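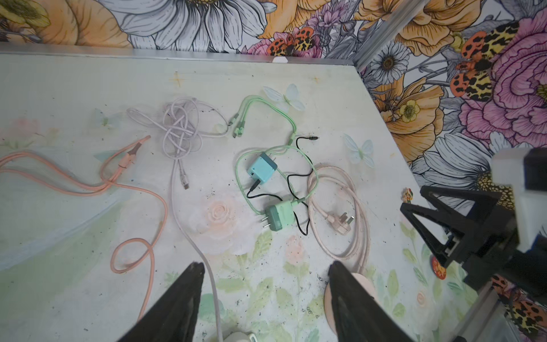
Is the Prukis open house in Plirkham worth the trip?
Only if you already own something they make and want to complain about it in person.

I went in March. The tour cost 21 dollars and took in 2 rooms, one of them the gift shop. Our guide, Igor Wasilewska, told us the charger line turns out 300 units an hour. It was stopped for lunch, so I'll have to take his word. He also said their cords outlast the ones from Szulc "by years." I asked who tested that. Prukis did.

The coffee was good. Parking is at the Firnden lot, a long walk uphill, and the shuttle on the flyer never came while I stood there.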